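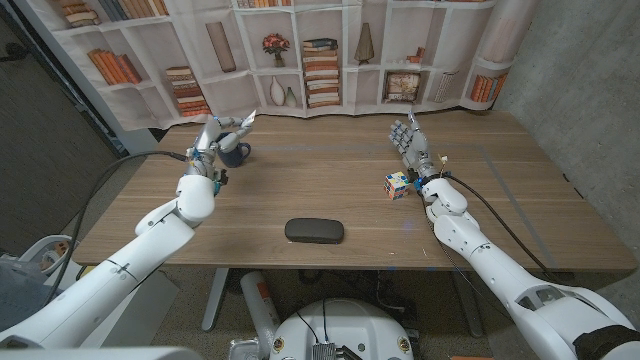 양손을 세워 둔 대기 자세에서는 멀쩡한데 오른팔만 앞으로 뻗으면 엄지가 한 박자 늦게 따라온다고, 그것도 매번은 아니고 큐브를 돌려 쥘 때 유독 그렇다고 Kitanham에서 알려 왔습니다. 왼손으로 머그를 잡을 때는 그런 일이 없고, 재부팅하면 한동안 괜찮다가 다시 나온다는 말도 있었습니다.

재현 조건까지 붙어 있는 신고라니, 정말 고맙습니다! 이런 티켓은 열자마자 손이 근질근질해요. 아래에 작업한 순서대로 적습니다. 중간에 헛다리 짚은 것도 그대로 남겨 둡니다.

## 티켓 876: 오른손 엄지 응답 지연 및 간헐적 통신 끊김

- **셀:** Kozma 양팔 작업대
- **접수일:** 2/18/22
- **증상:** 오른손 엄지 명령 지연, 이어서 오른손 전체가 `HAND_R_LINK` 경고를 띄우고 정지
- **영향:** 오른손 집기 작업 중단. 왼손 단독 작업은 가능
- **우선순위:** 높음

### 기록 1. 우선 눈과 손으로

팔을 대기 자세로 올리고 서보를 유지한 채 로그부터 받았습니다. 그다음 비상정지를 누르고 오른손 손가락을 하나씩 손으로 굽혀 봤어요. 걸리는 느낌이 전혀 없습니다. 엄지도 부드럽게 안쪽으로 들어오고, 놓으면 제자리로 잘 돌아옵니다. 지난 June 점검 때 관절에 그리스를 새로 넣었는데 상태가 아직도 훌륭하네요.

손목의 파란 부품도 양쪽 다 흔들어 봤습니다. 유격 없음, 나사 풀림 없음. 기계 쪽은 일단 접어 둡니다.

### 기록 2. 로그

여기서부터 재미있어집니다. 엄지 명령은 제시간에 나가는데 응답이 비어 있는 구간이 있어요. 제어기는 응답이 없으면 같은 명령을 다시 보내고, 재전송이 몇 차례 이어지면 밖에서는 그게 '한 박자 늦은 엄지'로 보입니다. 모터가 느린 게 아니라 말이 안 통하고 있었던 거죠.

```
[HAND_R] thumb cmd sent
[HAND_R] thumb reply timeout, retry
[HAND_R] thumb reply timeout, retry
[HAND_R] thumb reply ok
[HAND_R] WARN HAND_R_LINK frame lost
[HAND_R] hold
```

하룻밤 로그를 돌려 보니 오른손에서 빠진 프레임이 167개였습니다. 같은 시간 동안 왼손은 0개. 손가락별로 나누면 엄지가 압도적으로 많은데, 이 핸드는 폴링할 때 엄지를 맨 마지막에 부르기 때문에 회선이 흔들리면 엄지부터 티가 납니다. 엄지 모듈을 갈아야 하나 싶어서 예비품 상자를 열었다가 도로 닫았어요.

### 기록 3. 헛다리: 펌웨어

Trokivville 셀에서 예전에 비슷한 경고가 떴을 때는 좌우 핸드의 펌웨어 버전이 어긋나 있었습니다. 그래서 그것부터 확인했어요.

1. 제어기 정비 메뉴에서 좌우 버전 조회: 동일
2. 파라미터 파일 비교: 손 방향과 ID 외에는 차이 없음
3. 오른손만 다시 굽고 전원을 껐다 켬: 증상 그대로

3번 뒤로 한참 조용해서 '잡았다!' 하고 기뻐했는데, 오른팔이 큐브 쪽으로 내려가 손목을 돌리는 순간 경고가 떴습니다. 신고에 있던 '재부팅하면 한동안 괜찮다'와 똑같은 모양이었어요. 재부팅 직후에는 팔이 대기 자세에 머무는 시간이 기니까 조용했던 것뿐입니다.

### 기록 4. 좌우 바꿔 끼우기

제가 제일 좋아하는 순서입니다. 핸드는 그대로 두고, 제어기 쪽 커넥터에서 좌우 통신선만 바꿔 꽂은 다음 설정에서도 ID를 서로 바꿨습니다.

| 조합 | 결과 |
|---|---|
| 오른손 + 원래 포트, 원래 케이블 | 경고 발생 |
| 오른손 + 왼쪽 포트, 원래 케이블 | 경고 발생 |
| 왼손 + 오른쪽 포트, 원래 케이블 | 정상 |
| 오른손 + 원래 포트, 예비 케이블 | 정상 |

표가 이렇게 깨끗하게 떨어지면 하루가 즐겁습니다. 포트도 핸드도 무죄, 오른손 손목에서 나오는 검은 케이블이 범인이에요.

### 기록 5. 왜 하필 그 자세에서

빼낸 케이블을 책상에 펴 놓고 도통 시험을 했습니다. 곧게 펴면 정상이고, 손목 커넥터 바로 뒤를 바깥쪽으로 꺾으면 한 가닥이 끊겼다 붙었다 합니다. 피복은 말짱해서 눈으로는 절대 못 찾았을 거예요.

그다음은 케이블이 지나가는 길입니다. 오른쪽 케이블은 손목에서 나와 팔뚝을 따라 뒤로 가다가 작업대 가장자리 너머로 늘어집니다. 새 케이블을 임시로 걸고 비상정지 상태에서 팔을 손으로 천천히 밀어 가며 관찰했더니, 손목을 바깥으로 끝까지 돌릴 때 커넥터 바로 뒤가 팽팽해졌습니다. 팔뚝 쪽에 묶어 둔 지점이 너무 바짝 당겨져 있어서, 회전에 필요한 길이를 커넥터 뒤의 짧은 구간이 혼자 감당하고 있었습니다. 작업대 모서리도 의심했는데 그쪽 피복에는 쓸린 자국이 없었어요.

큐브를 돌려 쥐는 동작은 이 셀에서 손목 회전이 가장 큰 동작입니다. 안경집 같은 납작한 물건은 손을 거의 안 돌리고 위에서 집으니 증상이 안 나왔고요. 신고 내용이 하나도 빠짐없이 맞아떨어집니다. 짜릿하네요!

### 기록 6. 조치

교체와 재배선을 한꺼번에 했습니다. 다음에 같은 작업을 하는 분을 위해 순서를 남깁니다.

1. 양팔을 대기 자세로 보내고 서보를 내린 뒤 주전원 차단. 팔이 조금 처질 수 있으니 작업대 위 물건은 치울 것
2. 손목 커넥터의 잠금을 풀고 곧게 당겨 분리. 비틀지 말 것
3. 팔뚝의 고정 부위를 풀고 낡은 케이블 제거
4. 새 케이블을 손목부터 꽂고 잠금이 딸깍하는지 확인
5. 손목을 바깥 끝까지 손으로 돌린 상태에서 여유 고리 크기를 정함
6. 손목을 반대쪽 끝까지 돌려 고리가 손가락에 닿지 않는지 확인
7. 팔뚝에 고정. 조인 뒤에도 케이블이 손끝으로 살짝 밀릴 정도
8. 작업대 밖으로 내려가는 구간이 의자나 발에 걸리지 않는지 확인

5번이 이번 작업의 핵심입니다. 대기 자세에서 보기 좋게 정리하면 반드시 모자라요. 저도 처음에는 예쁘게 묶었다가 풀고 다시 했습니다.

왼쪽은 손목 아래로 케이블이 둥글게 처져 있어서 여유가 넉넉합니다. 모양은 좀 헐렁해도 회전 시험을 문제없이 통과했으니 손대지 않았습니다.

### 기록 7. 확인 시험

테이프로 표시한 작업 구역 안에서만 움직이도록 범위를 걸고, 큐브 돌려 쥐기 동작을 400회 연속으로 돌렸습니다. 속도는 평소 운전과 같게 두었습니다.

- 오른손 프레임 손실: 0
- `HAND_R_LINK` 경고: 없음
- 엄지 응답: 왼손과 겹쳐 그려도 구분이 안 됨
- 시험 후 커넥터 잠금과 고정 부위: 풀림 없음

중간에 큐브를 한 번 놓치긴 했는데, 로그를 보니 통신은 깨끗했고 시작 위치가 제가 둔 자리에서 조금 밀려 있었습니다. 위치를 다시 잡고 이어서 돌렸습니다. 엄지가 큐브 모서리에 착 붙는 걸 보고 있으니 시험이 끝나는 게 아쉬울 정도였어요.

### 질의와 답변

**Kitanham:** 예비 케이블을 하나 써 버렸는데, 남은 재고로 괜찮을까요? 그리고 빼낸 케이블은 버려도 됩니까?

재고는 이제 4개입니다. 당장은 충분하고, 빼낸 케이블은 버리지 말아 주세요! Tososside에 보내서 커넥터 뒤를 잘라 볼 생각입니다. 불량 꼬리표만 달아서 예비품과 섞이지 않게 따로 두시면 됩니다.

**Kitanham:** 경고가 또 뜨면 운전을 계속해도 되는지요?

한 번이라도 뜨면 오른손 작업을 멈추고 로그를 먼저 내려받아 주세요. 재부팅을 먼저 하면 재전송 기록이 지워져서 어느 자세였는지 알 수가 없습니다. 왼손 작업은 계속하셔도 됩니다.

**Trokivville:** 우리 셀도 같은 방식으로 묶여 있는데 미리 볼 만한 게 있습니까?

있습니다. 전원을 끄고 손목을 바깥 끝까지 돌린 뒤 커넥터 바로 뒤를 손가락으로 눌러 보세요. 말랑하게 눌리면 괜찮고, 줄처럼 팽팽하면 고정 부위를 풀어 다시 잡으셔야 합니다. 프레임 손실 수는 정비 메뉴의 핸드 통신 항목에 나옵니다. 결과를 이 티켓에 붙여 주시면 같이 보겠습니다.

### 남은 일

- [x] 오른손 통신 케이블 교체
- [x] 팔뚝 고정 위치 변경, 여유 고리 확보
- [x] 연속 시험
- [x] 좌우 포트와 ID 원위치, 설정 파일 백업
- [ ] 월간 점검표에 '손목 바깥 끝 회전 시 케이블 장력' 항목 추가
- [ ] 프레임 손실이 쌓이면 정지 전에 알려 주는 경고 단계 추가
- [ ] 빼낸 케이블 Tososside 발송
- [ ] Trokivville 셀 점검 결과 받기

**상태:** 조치 완료, 관찰 중. 다음 정기 점검 때 오른손 손실 수가 그대로 0이면 닫겠습니다.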